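Gredoreck - Carlow site
Minutes of the staff meeting on automation at the packing benches, 11 October 2026
Chair: Volkan Oral

1. Minutes of the April meeting. Agreed with no changes.

2. Basket line. The chair reported that the Briem arm is still on blocks and baskets only. Mixed goods stay with the hand packers.

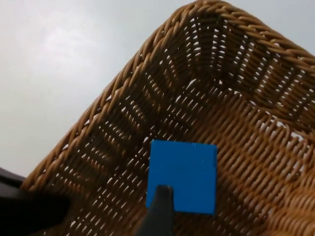 The arm's target is 300 picks a shift until the new year. Packers on that bench will move to checking and restocking, at the same grade and pay. Two people said checking is harder on the eyes than packing and asked to swap every two hours - agreed as a trial.

3. Training. Utilico will run the course on site. Eight places, paid time. Names to the chair. Night shift asked for a session of their own and the chair will put this to Utilico.
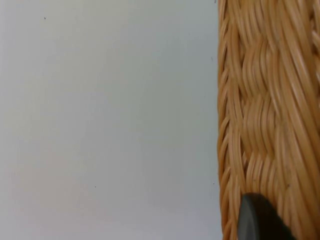
Will anyone lose hours when the second arm comes in?
The contract hours are fixed through April, and any change after that has to come back to this meeting first.

4. Stops and faults. Anyone at the bench may stop the arm without asking a lead. Stops will not be counted against a person or a shift. Fault sheets go in the tray by bench two, with the job number (last one used was 3314). 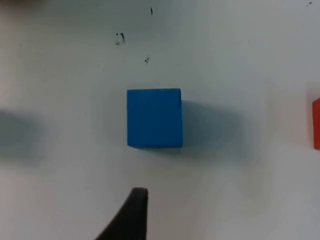
Blue block on the work surface, red one to the right.

5. Any other business. Lockers by the old packing door to be moved. Next meeting date to be posted on the board.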